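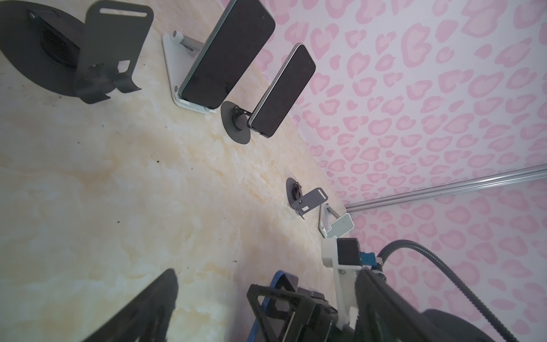
Setting up a mobile campaign in Brikatier

Use this section to create a display campaign that runs on phones and tablets. You need an account with Editor access or higher. If your menu does not show Campaigns, ask your account owner to change your role.

Before you start

Have your banner files, your landing page address and your daily budget ready. Banners must be JPG or PNG and no larger than 200 KB each. A campaign can hold up to 10 banners. Animated files are rejected at upload.

Create the campaign

1. Sign in and open Campaigns > New.

2. Enter a campaign name. The name appears on reports and invoices and can't be changed after launch.

3. Under Device, clear the Desktop box. Leave Phone and Tablet checked.

4. Under Area, type the name of a town or choose one from your saved list. To cover two towns, such as Bowen and Donton, add each one on its own line. Do not separate them with a comma.

5. Set the daily budget. Brikatier spends up to this amount each day and stops at midnight in your account's time zone.

Note: The time zone is fixed when the account is opened. Agencies that run accounts for clients in other zones should open a separate account for each.

6. Click Save draft.

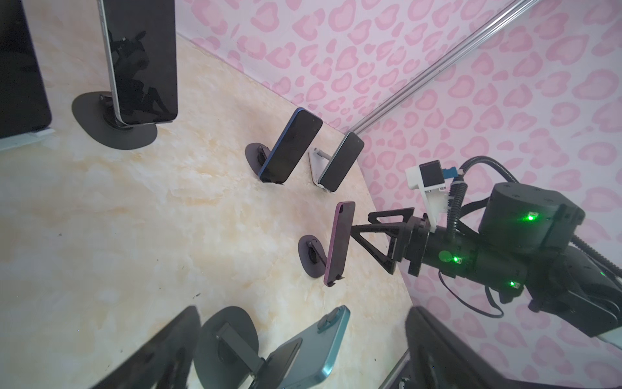
Page last changed: February, for the current release

Add your banners

7. Open the draft and click Creative > Upload.

8. Drag your files into the box. A green bar shows next to each file that passes the size check. Files with a red bar are not saved.

9. Type the landing page address for each banner. The address must begin with https. If all banners lead to the same page, fill in the first row and click Copy to all.

10. Click Preview and look at each banner in both portrait and landscape. Text that fits a tablet may be too small to read on a phone.

Caution: Deleting a banner from a live campaign also deletes its click history. Pause the banner if you want to keep the numbers.

Send for review

11. Click Submit. The status changes from Draft to In review.

12. Wait for the approval email. Fellon reviews campaigns between 8 a.m. and 5 p.m. Anything submitted later goes into the next working day's queue.

If the campaign is returned, the reason is shown in the Notes column. Fix the item and submit again. You do not need to create a new campaign.

Impression cap

New accounts start with a cap of 800 impressions per hour. The cap applies to the whole account and is lifted when your first invoice is paid. You can see how much of it is in use under Account > Limits.

For click tracking and conversion tags, see the next section.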